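Arrendar em Istomcombe: notas sobre o contrato

Março de 2019

O T2 em Kumbridge ficou fora de questão em fevereiro, quando o senhorio pediu caução de 5 meses. Passei então à lista da Cotum, que cobra comissão só ao proprietário. A Lorraine Clegg enviou-me a minuta e li-a duas vezes.

Dois pontos a rever. A cláusula de denúncia prevê 30 dias para o senhorio e 60 para o inquilino – pedi prazos iguais. O condomínio aparece como encargo do inquilino, sem valor indicado. Pedi as atas da última assembleia.

O Bakari Mwaipopo, que já arrendou pela mesma agência, recomenda anexar o inventário assinado por ambas as partes. Segue com a próxima versão.

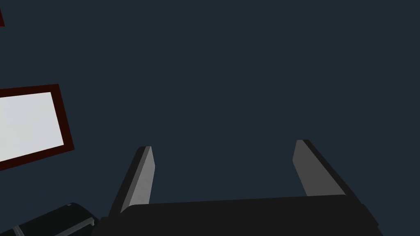
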